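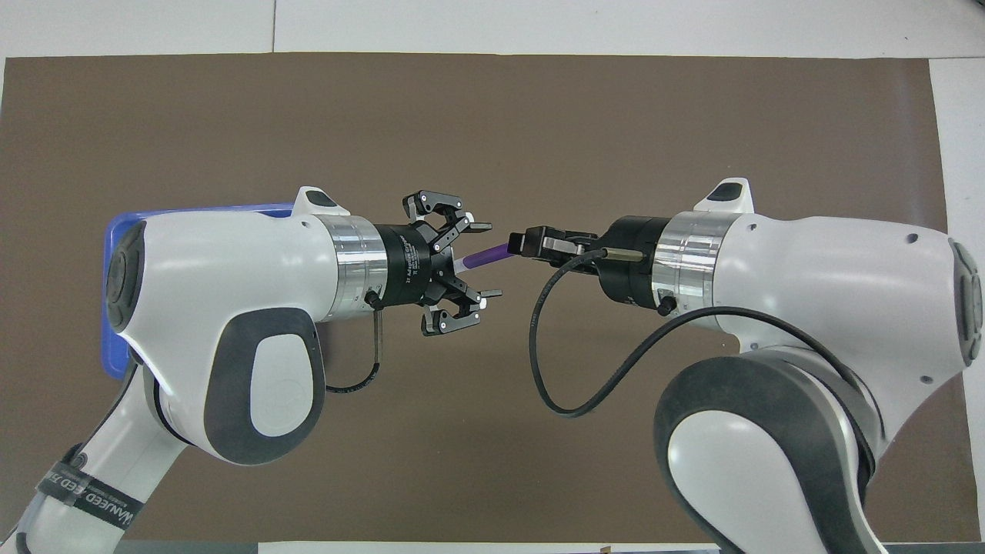 Kuditz Technical Association, Handling and Safety Section: visit reports

Our spring outing took 8 of us to the Doltine lab, and I came home with more scribbled pages than from any visit I can remember. We had asked to hear about faults as well as successes, and our hosts took us at our word!

The big story was the dropped pens. The two arms were being taught to pass a marker from one gripper to the other, a job that looks like nothing until you watch it done slowly. For weeks the giving hand kept letting go too early. The log we were shown had 1,206 handovers in it and 795 of them were clean, with most of the rest ending up on the mat. Everyone blamed the fingers first, and new pads were fitted (twice). The real fault was in the Milero software, where the "I've got it" message went out when the receiving fingers began to close, well before they had a proper hold. The fix was a short wait and a check on the grip force. I loved hearing this told with the wrong guesses left in.

The safety matter was a more sober one. During a long run last June a cable loop snagged as an arm swung back, and the arm went on pulling for roughly 3 seconds before the force limit stopped it. No one was hurt, but a connector was torn out and the report runs to several pages. We talked about it right through the tea break.

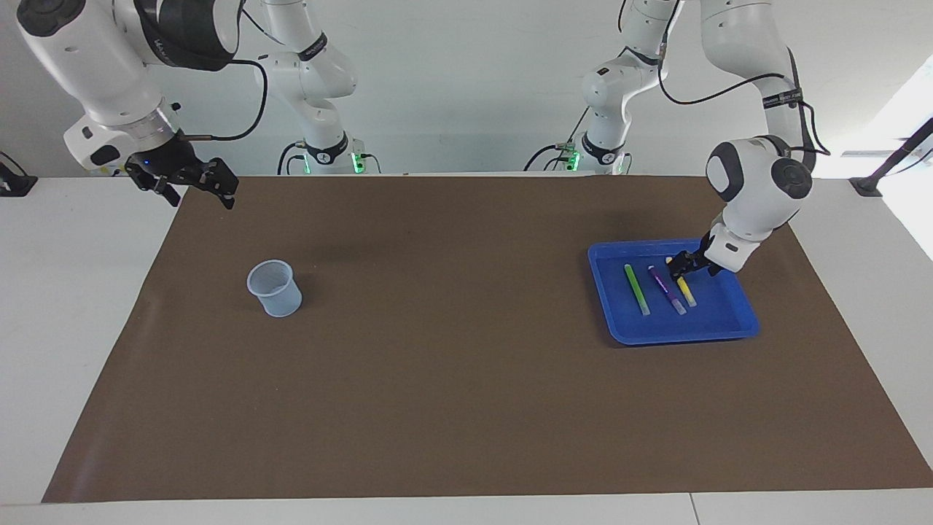
Cable routing is my own hobby horse, so I asked far too many questions about it. The rule at Doltine now is that every loop gets walked through the full reach of the arm by hand, at the slowest speed, before a new task is run. It sounds dull and I thought it was marvellous. Reaching down to a marker in the blue tray is a very different posture from hanging open over the back of the mat, and the black cable along the links has to have enough slack for both without leaving a loop that can catch. They keep a sheet for each task, signed and dated, and a change of gripper means starting the sheet again.

We finished with the stop buttons. After the snag they were moved to where a seated person can reach them, and we each had a go from the chair. My reach was the shortest and I still managed it.

Copies of the Fahmy checklist, which Doltine adapted for its own use, are in the section folder.

Posted Mar 21, 2024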